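The Orange Box

Annag Semple had promised herself that the box would be sealed by four o'clock, and at half past three she was still standing over it with a cup of tea, telling her brother about the cable.

"It's the green one," she said into the phone, "the long one, from when I had the desk at the other end of the room on Lennox Street and had to run it clear along the wall. I can't think what it charges now. But you don't throw out a good cable, Lewis."

Lewis Nisbet, who had thrown out plenty of good cables in his life and regretted only one of them, said that she should coil it, at least, and put a rubber band on it. She said she would. She had said the same thing in 6 different apartments – he could have listed them – and every time the cable had gone in last, on top, in whatever shape it came out of the drawer.

"And the tissues?" he asked. She had a terror of arriving somewhere new and having nothing to blow her nose on.

"First thing in," said Annag, and she put down her tea and bent to look, just to be sure.
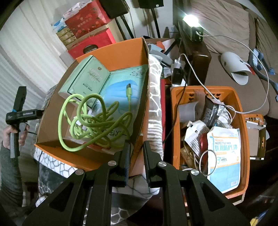
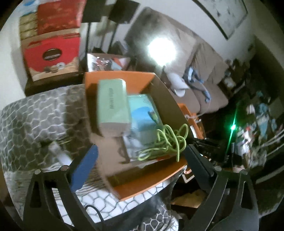
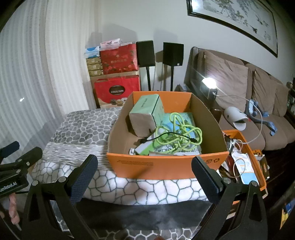

The green cable lay over everything in the orange box, knotted as ever.

What should go on top when you pack a moving box?
Put the light things and whatever you'll want on the first evening on top, and let the heavy things sit at the bottom.

Their mother had written that on an index card years ago, question and answer both, in her square schoolteacher's hand, and Annag kept the card tucked in her address book. Their mother had moved 12 times and had opinions on all of it. She would have had something to say about the cable, too, but she would have said it kindly, and then she would have sat down and untangled it herself while the kettle boiled.

"Are you still there?" said Lewis.

"I'm here. I was thinking about Mom's card."

"Light things on top," said Lewis at once, and they both laughed, and for a while neither of them said anything much. It was 250 miles from his kitchen to the new place in Skason, and he had already worked out where he would stop for pie.

Annag picked up one end of the cable, gave it a small hopeful tug, and went to see if there was any tea left in the pot.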